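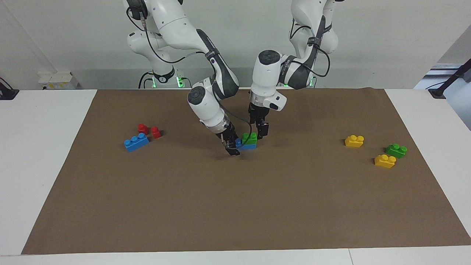

Sorting is the part of toy bricks that adults claim to hate and then refuse to hand over. Every household I know has a system, and every system dies in the same place, at the bottom of a tub, under a thing that used to be a spaceship. My own cure is brown paper. Spread a big mat of it over a white table, put out eight bricks in loose little clusters, and suddenly you have choices instead of a pile. A blue one with four studs looks almost distinguished when it has some room. Tip out 700 at once and it looks like housework.

The catalogs would prefer you bought furniture. Juledura will sell you a rolling cabinet with 156 drawers, which I tested for a month and which taught me that I don't own 156 kinds of anything. Anisow makes a drawstring sack that opens flat and closes into a boulder. The Prallero tray has three compartments, and mine now hold rubber bands, a dead battery and yellow.
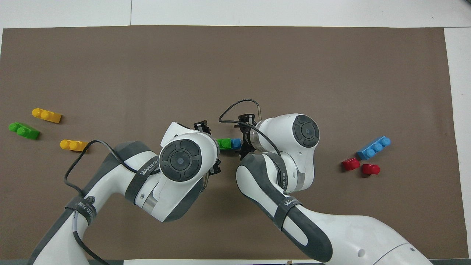
Color is where families split. One camp files by shade, the other by shape, and a reader in the Tsai Street brick club wrote in February to tell me both camps are wrong and should be building. Fair enough. The smallest build there is takes two pieces, say a green brick and a blue one joined end to end, and it already raises an awkward question – which color's drawer does it go home to? In our house it stays out on the paper until Tuesday, when somebody wants the table for dinner.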